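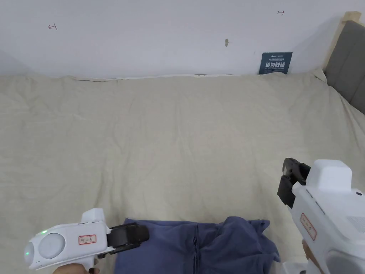
Guest houses in Bălan get go-ahead to reopen, with gaps between stays

Saturday, May 30, 2020

Small guest houses in Bălan can take bookings again from Monday, the town hall said late yesterday. Short notice. Owners had been told to expect another fortnight.

Rules are on one sheet, pinned up at the town hall and going out by post. Main points: one household per room, windows open between guests, all bedding changed and washed hot, no shared breakfast table. Rooms must stand empty for a night after each stay. That last one is the sore point.

"Every second night gone, if you get the weekend people," said Margareta Grecu, who lets five rooms above the old bakery. "I'll open. What else would I do. But it's not a full season, is it."

She has stripped the rooms back already. Cushions, runners, spare blankets all in the loft. Plain duvets, bare walls, less to wash. Laundry is her biggest bill and she expects it to go up agian.

Tudor Tudose, who runs the campsite end of things, is happier. Tents don't fall under the empty-night rule. Toilets do have to be cleaned three times a day and the shower block stays shut for now. Phones busy since Friday, he says, mostly families wanting a week in the hills and no idea yet if they can get time off.

Grants: up to 271 lei per room towards cleaning costs, paid once, receipts needed. Forms at the front desk, mornings only. Closing date is 30 June. Owners with unpaid local tax can still apply but wont be paid till it is settled.

Not everyone is opening. Valentin Costache is keeping his place closed until at least mid-summer. His mother lives on the ground floor and he doesn't want strangers on the stairs. Two other owners on the same road told us much the same, didn't want to be named.

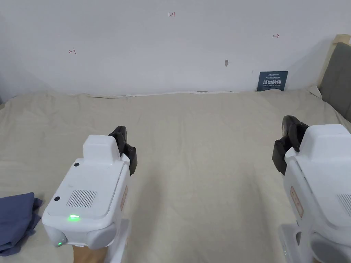
Do guests who booked before the closure get their money back?

Deposits can be moved to a new date or refunded, guest's choice, but the owner has to be told in writing.

Spot checks start in the second week. Fines from 200 lei, first offence is a warning. Questions to Gheorghița Cârstea at the town hall, who asks people to ring before turning up.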